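Against fabric softener on microfibre

Most household advice on microfibre towels concerns how to use them. Far less is written about how to wash them, and the little there is tends to be copied from the label on a packet of cotton bath sheets. My position is that softener should be kept out of the load altogether, that microfibre should be washed on its own, and that the usual folding method is wrong for any cloth with a deep pile.

A microfibre cleaning towel is normally a blend of polyester and polyamide, split into filaments much finer than a cotton thread. The absorbency comes from the gaps between those filaments. Softener works by leaving a coating on the fibre. On cotton this costs a little absorbency and gives a smoother feel. On microfibre it fills the gaps, and the towel begins to push water across a worktop where it used to pick it up. Tumble dryer sheets leave a similar residue and belong in the same category.

I have heard the opposite case from Charmaine Cele, who ran the laundry at the Makhubela guest house for 8 years and used softener on everything. Her argument was that guests judge a towel by hand. For bath towels I accept it. For a cloth used to dry glassware or a shower screen, feel is irrelevant and streaks are the only measure that counts.

The second fault is the mixed load. Cotton sheds lint, and a looped microfibre pile holds on to it very well, having been made to hold on to things. Once lint is down at the base of the loops a further wash will not shift all of it. A separate load need not be large. I wait until I have 10 cloths, wash at 40 degrees with a half measure of liquid detergent, and hang them on an airer away from the radiator. Powder is best avoided in hard water areas, where undissolved grains can lodge in the pile.

Colour matters less than people think. A mottled grey towel hides staining, which is convenient and also slightly misleading, as a cloth can be due for a wash well before it looks it. The edge is a better guide to condition. A stitched border in a contrasting colour shows dirt, pulled threads and the early signs of fraying before the pile gives anything away. 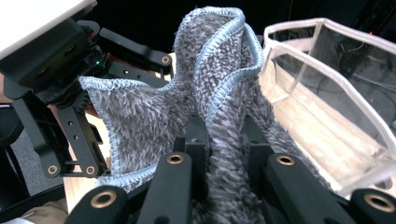 Folding and storage

The standard instruction is to fold in thirds, press flat and stack. With short-pile cloths there is no objection. With a shaggy towel the stack compresses the loops at the bottom, and the lowest towel comes out noticeably flatter than the top one. I fold once, edge to edge, and stand the towels upright in a drawer with some slack between them.

Before folding, each towel should be held by one edge and shaken. It takes a few seconds and lifts the pile after drying. Lining up the borders is easier than lining up corners, particularly on a thick towel whose corners tend to curl under.

Tanvir Fakir, with whom I have argued this at length, rolls his. Rolling does keep the pile open, but it uses more of the drawer and the rolls come apart when one is removed. In a deep basket I would not object to it.

A towel that has already been treated with softener can often be recovered by two or three plain washes with no additive of any kind. If it still leaves a film on glass after that, move it to the garage.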